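Hello, and welcome to Irnura! If you've come from the noticeboard at the Bristell workshop you probably want the section called "Setting up the bin", and if you've come looking for the recordings you want "What is in the folder". Everyone else, pull up a chair and start at the top.

# Irnura

Irnura is a bin-picking project. We have an elderly industrial arm, a grey bin, a great deal of household packaging and a long-standing wish to see the first of these tidy up the other two. It lives at the carpeted end of the shared workshop at Bristell, and it has been built over a good many evenings by whoever had their coat off at the time.

The repository holds three things that have grown up together: the notes for putting the rig back together after somebody has needed the floor, the Zalis scripts that run a picking session and write it down, and the recordings themselves. I did try keeping them apart. They kept referring to each other, so now they share a house.

## What is in the folder

- `zalis/` - the session scripts. Start with `session.py`, which asks you a few questions and then gets on with it.
- `recordings/` - 175 picking runs, one folder each.
- `layouts/` - short text notes saying how the bin was filled for a given group of runs.
- `rig/` - drawings, the clamp plan, and a cutting list for the wooden bits.
- `lost/` - runs we don't trust but couldn't bear to delete. Please don't train anything on these.

Every run folder has a `run.csv` (joint positions and gripper state, with a time against each row), a `notes.txt` and sometimes a `trouble.txt`. If there is a `trouble.txt`, read it first. So-yul writes most of them and they are a good deal more useful than the official notes, though you may have to look up a word or two.

## How a run goes

A run is one filling of the bin and as many picks as the arm can manage before it gives up or we do. Zalis marks each pick as `lifted`, `dropped`, `missed` or `stopped`. The last one means a person pressed the button, and it doesn't say anything about whether the pick would have worked, so please leave those rows out if you are working out a success rate. Chia-jung did not leave them out in the first write-up and we all had a rather gloomy week.

A pick counts as `lifted` once the thing has cleared the wall of the bin and been held there for a slow breath. I know that isn't a unit. In the code it is 22 ticks of the session clock, and you can change it in `settings.toml` if you breathe differently.

## Setting up the bin

I've written this out at more length than it probably deserves, as it's the part people ask me about in the kitchen. The arm itself stays put and you shouldn't need to touch its base at all. Everything here is done with the arm parked and the controller off, please, and with the key in your pocket and not in the lock.

1. **Lay out the wood first.** The bin sits among wooden boards and not straight on the carpet. Carpet gives under the load, and a bin that has sunk a little on one side is a bin the arm will bump with great confidence. The cutting list is in `rig/boards.md`.

2. **Put the bin down and square it up by eye.** Then square it up properly with the big set square that hangs behind the door. Daithí swears by doing it the other way round. Either is fine so long as the set square has the last word.

3. **Clamp it.** We use the blue and black bar clamps, and you are welcome to them for other jobs so long as they come home again. Get the jaws well down over the wall and tighten gently, going back and forth between the clamps. The walls are thin! They bow if you lean on them, and then the depth readings drift and you spend the evening blaming the scripts. (I have spent that evening.)

4. **Slide in the pale panel.** It stands across the inside, parallel with the far wall, and makes the bin shallower from front to back. We started using it when it became clear that the arm could reach the far side only by folding its wrist into a position it plainly disliked. The scuffs on it are all honest work and you needn't try to clean them off. Do check that it stands upright, and give it a small push in the middle to be sure it isn't going anywhere.

5. **Look over the cables and hoses.** This is the step I'd ask you not to skip however late it is. The bundle needs enough slack to loop round the orange wrist and no more. Too little and it tugs when the wrist turns; too much and the loop hangs into the bin and gets there before the gripper does. Turn the last joint by hand with the pendant on slow, all the way one way and all the way back, and watch the loop as it goes. Hoi-yan has a nice trick of resting a hand lightly on the bundle (arm parked, brakes on) to feel whether any of the ties have worked loose.

6. **Clear a margin.** Anything lying next to the bin that isn't clamped or taped will sooner or later be joined by a bottle. Route your own cables along the floor well away from where you mean to stand, and remember that you'll be walking there with your eyes on the arm.

7. **Teach the corners.** Run `zalis corners` and follow the prompts. It asks for the corners in order and will grumble if they don't make a sensible rectangle. Keep the speed override at 13 per cent for this. It feels terribly slow and you will be tempted, and I can only say that the bin we have now is the second one.

8. **Fill the bin.** There are three layouts. `spread` means things placed singly with a gap between them. `heap` means tipped in from a carrier bag and left as they fall. `end-pile` means the lot pushed up against the left wall, and it's easily the hardest of them: the wrist has to come in low beside the wall, the clear plastics lie over one another, and the hose loop is down among it all as well. Use a good mixture of clear, shiny and brightly printed packaging for it, and let a bottle or two be properly crumpled. An undented bottle flatters the arm.

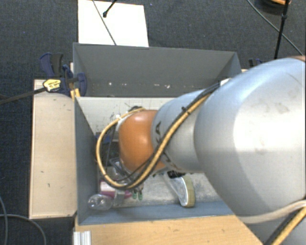
9. **Do one dry reach and then start.** Run `zalis reach --no-grip`, keep your thumb on the stop, and if the arm goes down and comes back without touching a wall you can begin your session.

## Things we know are wrong

- The joint log sometimes repeats a row when the laptop is charging. `zalis tidy` takes the repeats out. We have left the originals as they were.
- Transparent items are missed far more often than anything else. Part of that is the lighting at our end of the room, which changes a good deal between afternoon and evening, so do look at the time in `notes.txt` before you compare two sessions.
- Every recording was made with the same arm, the same size of bin and the kind of rubbish our members happen to bring in. Somebody who shops differently would have a different data set. We drink a lot of fizzy water.
- The runs made before February used an earlier gripper with softer pads. They're tagged `pads=old`, and I would keep them separate unless the pads are what you're interested in.
- Long runs get patchy. Zalis stops by itself after 200 attempts, mostly out of kindness to the person holding the stop button.

## Using the recordings

Help yourself. Teaching, tinkering, a school project, a paper, all fine, and we'd love a note saying what you did with it. Please mention Irnura by name and keep the layout notes alongside the runs. The numbers don't mean very much without them, and people have been quite surprised by how different `spread` and `end-pile` look once they're mixed together in one table.

If you want to add runs of your own from another rig, open a branch, put them in a folder with your workshop's name on it, and write a layout note in the same style as ours. Paju have done exactly this with a smaller arm and a deeper bin, and their folder is a good one to copy from.

## Who to ask

Kai-wen Shih (that's me) for the rig and this file. Chia-jung Man for Zalis and anything to do with the log format. Hoi-yan Chow for hoses, cables and the gripper. So-yul Bang for the layouts and the trouble notes, and Daithí Mac an tSaoi for the controller, preferably before you have opened the cabinet.

We're usually in from 7 pm. Bring packaging if you have any, rinsed please, with the lids left on.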